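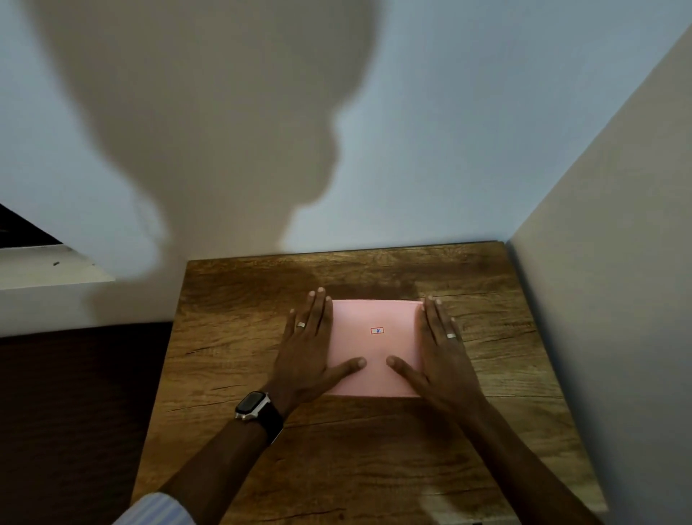
Pale pink square held flat under both hands

Fold cracking in coloured card for handmade greetings cards

Project report, Craft and Design, second year
Yolanda Mbeki
Supervisor: Uthai Jaidee
Clillutden College
July 7, 2020

1. Introduction

People who make greetings cards at home often find that the fold comes out rough. The surface of the card splits along the spine and a lighter line shows through. On white card this is hard to see, but on dark colours it spoils the front of the card, and once it has happened there is no good way to repair it.

Craft books give two main pieces of advice. The first is to fold along the grain, which is the direction most of the fibres lie in. The second is to score the line before folding. Both are usually given as rules with no figures, so a beginner cannot tell which one matters more, or whether a more expensive card makes both unnecessary.

My project set out to test this on three sorts of coloured card sold for card making. I wanted to answer these questions:

Does folding against the grain cause more cracking than folding with it?
Does scoring reduce cracking, and is it enough to make up for folding the wrong way?
Do the three cards differ from each other?

I did not look at glue, ink or stamping, although I say a little at the end about how a stamped panel behaves on a cracked fold.

2. Background

Paper and card made on a machine have a grain because the fibres tend to line up in the direction the sheet travels. When the sheet is bent along that direction the fibres mostly lie beside the fold. When it is bent across it, they have to bend sharply or break. Thicker card has more trouble than thin paper, as the outside of the fold has further to stretch.

Colour makes a difference to what you see. Some card is dyed all the way through, so a break shows the same colour inside. Other card has a white or pale core with colour on the outside only. A small break in solid card might never be noticed, while the same break in a white-core card shows straight away. Some makers like this and sand or tear the edges on purpose.

Scoring presses a groove into the card. Most home card makers use a bone folder, an empty ballpoint pen or a scoring board with grooves at fixed distances. The fold is then made so that the ridge, or bump, is on the inside. I was taught it the other way round at school and had to unlearn this before I started.

3. Materials

Card A: Trurka Smooth, dyed through, dark green.
Card B: Trurka Linen, dyed through, dark blue, with a woven texture on both sides.
Card C: Palamarchuk Coated, white core, dark red.

I chose dark colours for all three so that cracks would be easy to find. The makers list them as the same weight. Both Trurka cards came from the college shop and the Palamarchuk card was ordered by post, which held up the start of the project.

Other equipment: a Moltix scoring board with its own plastic tool, a bone folder, a steel rule, a guillotine, a hand lens, a desk lamp and a soft pencil.

4. Method

4.1 Finding the grain

I used the bend test. A sheet is curved gently in one direction and then in the other without creasing it, and the direction that gives less resistance is the grain. For the linen card this was difficult, as the texture made both directions feel alike. I cut a small strip each way and held the two together by one end. The strip that drooped more was cut across the grain. Every sheet was marked on the back with a pencil arrow before cutting.

4.2 Preparing the pieces

Each sheet was cut into pieces of equal size, half with the fold line along the grain and half with it across. The pieces were left in the studio for 24 hours before folding so that they had all been in the same air. I did this because card that has just come out of plastic wrapping can be drier or damper than the room.

There were 498 pieces in all, one fold to each. That is 83 pieces for each card in each direction. As this is an odd number it could not be split evenly between scored and unscored, so every set had 42 unscored and 41 scored pieces.

4.3 Folding

Unscored pieces were brought edge to edge by hand and creased with one stroke of the bone folder from the middle outwards to each end. Scored pieces were scored with two passes of the plastic tool, folded with the ridge inside, and creased in the same way. I made all the folds myself. I worked in short sessions and changed card between sessions, so that any change in my hand as I got tired would not fall on one card only.

4.4 Judging the folds

I looked at each fold under the desk lamp through the hand lens. A fold was recorded as cracked if there was any break in the surface longer than the width of the pencil line. Folds with a slight roughness but no break were recorded as sound. Uthai Jaidee checked a sample of the pieces without being told which set they came from. We disagreed on three, all of them linen, and looked at those again together before deciding.

5. Results

Out of the 498 folds, 47 cracked.

By card and direction:
Card A, with the grain: none cracked
Card A, against the grain: 4 cracked
Card B, with the grain: 1 cracked
Card B, against the grain: 11 cracked
Card C, with the grain: 5 cracked
Card C, against the grain: 26 cracked

This gives totals of 4 for Card A, 12 for Card B and 31 for Card C. Taking all three cards together, 6 folds cracked with the grain and 41 against it.

By scoring:
Unscored: 38 cracked out of 252
Scored: 9 cracked out of 246

All nine of the scored folds that cracked were against the grain. Seven were Card C and two were Card B. No scored fold in Card A cracked in either direction.

The cracks did not all look alike. In Card C they were long and clean, often running most of the way down the spine, with the white core plain to see. In Card B they were short and tended to follow the lines of the texture. In Card A they were at the ends of the fold, close to the cut edge, and I would have missed at least two without the lens.

6. Discussion

Direction of grain had a large effect on all three cards. The six cracks with the grain were all on unscored pieces, so in this test a fold that was both scored and made with the grain never cracked. A card maker who does both can expect a good fold with any of the three.

Scoring helped in both directions. It did not fully make up for folding the wrong way on the coated card, where seven of the 41 scored pieces still broke. This matters for anyone cutting two card bases out of one large sheet, as the most economical way of cutting sometimes puts the fold across the grain. With Card A I would not worry about it. With Card C I would accept the waste.

I cannot say for certain why Card C did worst. The coating may be less flexible than the fibres under it. It is also the only card with a white core, so small breaks were easier to see, and my way of judging may have been harder on it for that reason. Looking back, I should have included a white-core card without a coating. The shop had one in cream, but I had ruled it out for not being dark enough.

The linen card was the hardest to judge. The texture already has small high and low points, and a worn high point looks much like the beginning of a crack. I think a result of 12 is fair, but another person might have counted a few more or a few less.

6.1 Problems during the work

The first batch of Card B had to be thrown away. I had marked the arrows on the wrong sheet after getting the grain test wrong, and only noticed when the pieces were curling the opposite way to the rest. I cut that batch again from new card.

The guillotine blade was changed partway through. Pieces cut with the old blade had a slightly furry edge. The end cracks in Card A may have something to do with this, but I did not note which pieces were cut with which blade, so I have no way to check.

6.2 Stamped panels

After the main test I glued a stamped panel over the front of 3 cracked cards, one of each sort, to find out if the crack could be hidden. It could not, as the panel stops short of the spine. Wrapping a strip of thin paper round the fold covered the crack but made the card spring open slightly.

7. Conclusions

Folding with the grain made more difference than the choice between the two dyed-through cards. Scoring cut the number of cracks on every card tested. The coated white-core card cracked most often and should be both scored and folded with the grain.

8. Further work

I would like to open and close the sound folds many times over and see whether they crack later, as a card on a shelf gets handled. I have kept a box of unused pieces from each set and plan to begin this in August. Heavier card would also be worth testing, along with the empty ballpoint pen method, which many people use and which I had no time for.

9. Acknowledgements

Thank you to Uthai Jaidee for checking the folds and for the loan of the Moltix board, and to the technicians in the print room for the use of the guillotine.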